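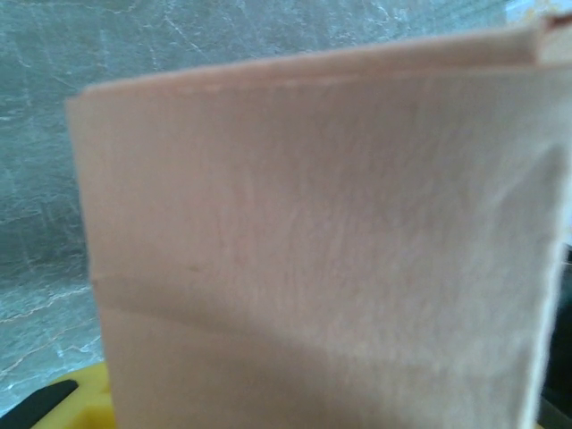

Re: blanket weights for a draughty spare room

Aug 5, 2022
Posted by the Gunura list owner

Hello all, and thanks for the flood of replies to the spare room question! I've read every one (twice, with tea) and I'm still torn. Quoting the bit that started me off again:

> I'd go for two thin layers over one thick one. We had a single
> heavy wool from Tatex and guests either boiled or kicked it on
> the floor. Brushed cotton underneath, something fleecy on top,
> and let them sort themselves out.

I do like the two layer idea, and it would dry so much faster on our line. My worry is pilling. The last fleecy one I bought went bobbly after 5 washes and I was washing it cool, inside out, no softener, the lot. Has anyone had better luck with the Bidus ones? They're 19 pounds in the double and come in a nice soft pink, though the king is a fair bit more.

Somebody asked what size our bed is. It's a small double, which nothing ever fits, so I'll be turning up a hem whatever I buy. On anything fuzzy I use a longer stitch and a ballpoint needle, size 11, and go slowly round the corners. If you've a better way of stopping the edge going wavy please say, mine always ends up looking like lettuce.

Also, the window itself. I've put off the heavy curtains until we've had the frame looked at, but Vasylenko have quoted 895 for the whole thing and I had to go and sit down. Could be a brush strip and crossed fingers for another winter!

Still after a spare blanket box too, if anyone's clearing out.

> Do you air yours in summer or leave them packed?

Air them, always, first dry morning in August.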